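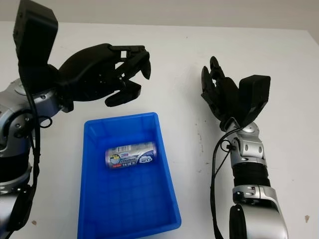

Two arms, one can, one blue tray.

CAN IT DO THE DISHES YET?

Short answer: no. Longer answer: it's getting fun to watch!

Regular readers know this newsletter has a soft spot for chores. Backflips are great, but I want to know who is going to empty the recycling. So I've been following Domillow, a small project that tests robot arms on the dull jobs most of us do half asleep: clearing a table, sorting a bin, putting cans in a tray and taking them out again.

The can job sounds like nothing. You or I would do it while talking on the phone. But a can lying on its side wants to roll, it's smooth all over, and a hand with several fingers has to decide which ones go where before it touches anything. Squeeze too hard and you get a dent, too softly and it's off across the table. Domillow's team ran the pick 300 times this spring, in sets of 16, and the good sets were very good (one had no drops at all). Then somebody moved the tray a few inches and the numbers sank. That's pretty much where home robots are right now, and I still find it thrilling, because two years ago the good sets didn't exist.

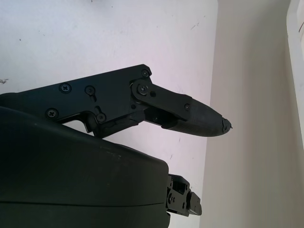 Machala

The part I hadn't thought enough about is wear. Look at the end of that finger! The textured pad is what does the holding, and its tip is frayed and ragged. We talk so much about software that it's easy to forget a fingertip is a thing like a shoe sole or a wiper blade, and a kitchen would be hard on it. Grit, salt, hot pans, dish soap. If a helper in your house needs new fingertips every few weeks, that's one more chore, and it's yours.

Vasier, a packing shop that has been trying simple grippers on its returns bench, says much the same from the other side. Their machine works a full shift on boxes of one size. Mixed boxes, 4 sizes and up, still go to people, and so does anything soft or floppy. Towels remain undefeated.

So my scorecard for mid-year: cans, yes, if you don't move the tray. Boxes, yes, if they match. Laundry, dishes and the junk drawer, ask me again in January.

Next issue I'll be trying out Skevia, a free planner that lets you write a chore as steps a machine could follow. I've started on "make the bed" and I'm already stuck on the pillows.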